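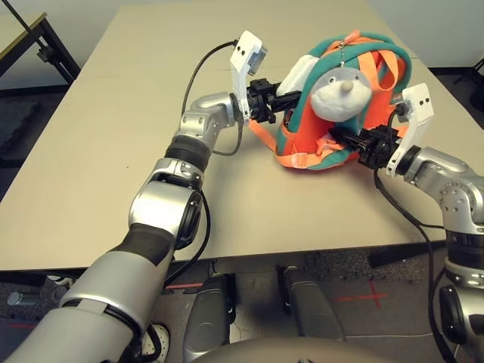
The case for building a two-armed robot in a shared workshop should be made on the grounds of what such a machine teaches, and the members of the Tollside workshop would do well to settle the matter before the space budget comes up again in February. The machine in question, known to members as Dotadon, has occupied a corner of the main room for the better part of two years. It has been praised and resented in equal measure. This essay argues that it should stay, and that the terms on which it stays should be changed.

The objections deserve a fair statement. Floor space at Tollside is scarce. The project has drawn $2,182 from the common fund, most of it for wrist joints, cable and replacement jaws, and the log shows 142 evenings of work. Members who build furniture or repair bicycles can show a finished object for far less. Lyle Benavides put the complaint plainly at the summer meeting when he asked what the robot had made. The answer was that it had made nothing, and no one on the project pretended otherwise.

I would suggest that the question was the wrong test. A lathe is judged by what comes off it because the lathe itself is a settled design. A home-built arm is still being worked out, and its value lies for now in the working out. Members who joined the project knowing only how to solder have since learned to size a motor, route a cable past a turning joint, and read a fault log with some patience. Those skills have already spread to other benches in the building.

The choice of task also matters, and here the project has shown good judgment. Many amateur builders begin with blocks. Blocks are rigid, they sit flat, and they flatter the machine. The Dotadon group works with soft goods, among them a plush character backpack in orange fabric with teal-green edging and webbing straps. Such an object gives way wherever it is pressed. Its straps trail across the table. With a gripper on each side of it, the two arms must agree on how hard to hold and where, and a small error in either one changes the shape of the thing both are holding. A builder who studies that problem learns more in an evening than a week of stacking blocks would provide.

There is a further reason to favor soft goods in a shared space. Most of the help that people want from machines at home concerns cloth: laundry, bedding, coats, school bags. Industrial practice has comparatively little to say about these things in an ordinary room. Small workshops have an opening here, provided they are honest about the pace of progress.

That honesty has sometimes been lacking. The group's notes have been thin, and failures have been recorded less often than successes. Ingrid Brannigan, who maintains the control software, has acknowledged as much. A member who wished to repeat the work from the shared folder today could not do so. Public money would not be granted on such terms, and members' dues should be treated with the same care.

I therefore propose the following conditions. The project should keep its corner for one further year. Spending should be capped at $1,100 for that period, with any single purchase posted on the board before it is made. A written record should be filed for every session, including the grips that slipped and the settings in use at the time. The arms should be offered to other members on 4 evenings each month, with a trained member present at the stop switch. Jalen Strickland has already drafted a short training sheet that would serve the purpose with little change.

Some will say that such rules drain the pleasure from a hobby. The concern is a real one – people come to Tollside after a full day of work, and few of them come for the paperwork. Yet a machine with two powered arms in a room used by everyone is no longer a private hobby, and its builders accepted that when they accepted the common fund.

The alternative put forward is to sell the arms for parts and give the corner to a second table saw. A second saw would shorten the wait on Saturdays, and I do not dismiss that benefit. It could, however, be bought in any later year. The group of people who now understand this machine could not be put back together so easily once they had gone their separate ways. Members who wish to comment on the proposed conditions should do so in writing before the next general meeting.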